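# A morning at the Lu workshop open day

I nearly didn't go. It was drizzling, the bus was late, and I'd told myself I'd only stay for half an hour before finding somewhere that did a decent bacon roll. I ended up being one of the last out of the door, with a pocket full of leaflets and a strong wish to be sixteen again.

The Lu workshop is up two flights of stairs above a tile showroom, and it's home to a student robotics club that calls itself Jokik. (I asked three people what the name meant and got three answers, one of them quite rude.) Once a year they open up to parents, neighbours and anyone else who fancies a look. I got in as "anyone else", having seen a poster in the library back in November and stuck the date on the fridge.

You sign in, you get a sticker with your name on, and then you're let loose. The first room is all the old projects. There's a line-following buggy, a thing that waters a tomato plant, and a drawing machine that did me a portrait of a cat. I'd asked for a dog. It's on my fridge now anyway, next to where the date used to be.

The second room is where I spent most of my time, as that's where the arm is. They've been working on it since the autumn term, under a project they call Mesix, and the task sounds daft until you try to do it with a machine: pick up a piece of fruit and put it in a bowl. One piece, any piece, without dropping it or sending the bowl off the table.

Pao-chu Au, who looks after the arm team, gave the talk. She's very good at it. She'd written four words on the whiteboard (see, reach, grip, let go) and spent twenty minutes on why each of them is harder than you'd think. I hadn't given much thought to letting go as a skill! But if the fingers open too high the fruit bounces, and if they open too low they catch the rim on the way out, and then you've got a bowl going for a ride.
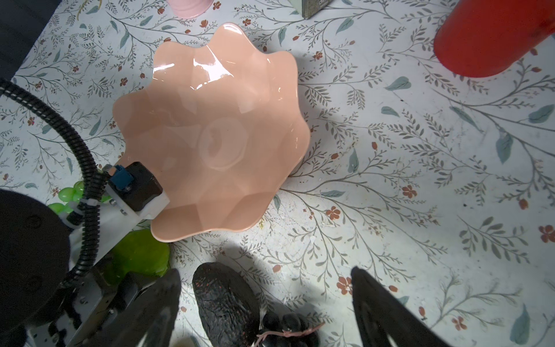 Gripping is the bit I could have listened to all day. An avocado is a nice firm shape and you can more or less close the fingers on it and hope. Grapes are a different matter. A bunch hasn't really got a middle, so where do you grab it? One of the students, a lad with a very serious fringe, told me they'd argued about grapes for a fortnight. One side wanted to go for the fattest part of the bunch and the other wanted to go for the stalk end. He was a stalk man. I said I'd have gone for the stalk as well and he looked pleased.

They teach it by example. Somebody drives the arm through the job by hand, over and over, and every go is saved. The tally was up on the wall on a strip of lining paper: 1,230 goes so far, with a target of 2,655 before the regional heat. I thought the second figure was oddly exact and asked where it came from. It's what they reckon they can fit in if everybody does their full turn on the rota between now and then, and there were some groans from the back of the room when Pao-chu said so.

Visitors could have a turn too, so of course I queued. The controls are a pair of handles, one for where the arm goes and one for the fingers, and the software is something called Welero, which mostly shows you a big green or red border depending on whether you're about to hit something. Mine was red a lot. I'd thought it would feel like a fairground grabber and it's much slower and heavier than that, more like stirring porridge with a very long spoon. You push, it thinks, it goes. On my second try I got an avocado off the cloth and into the bowl, and I made a noise I'm not proud of. A small girl behind me did it first time and just handed the controls back.

What surprised me was how little shouting there was. I remember school clubs as being two keen people and eight people flicking elastic bands. This lot had a proper routine: one driving, one watching the screen, one putting the fruit back and moving things about a bit so that no two goes begin quite the same. Then they swap. Each turn lasts up to 30 minutes, and somebody told me the last five feel longer than double maths.

I did ask about the competition. It's a timed round, with the table laid out by the judges and no practice on the day, so you can't just learn one arrangement off by heart. Last year the club came home with 62 points and a broken wrist joint (the robot's). They'd like more points this time and the same number of joints they set off with.

Tea was in the corridor, with very good flapjack at 50p a slice. If you're thinking of going next year, get there early, as the queue for the arm was right down to the stairs by eleven. Wear a jumper too, the heating only seems to reach the first room. I've put my name down for their newsletter, and they've promised to send the result of the heat round when they have it.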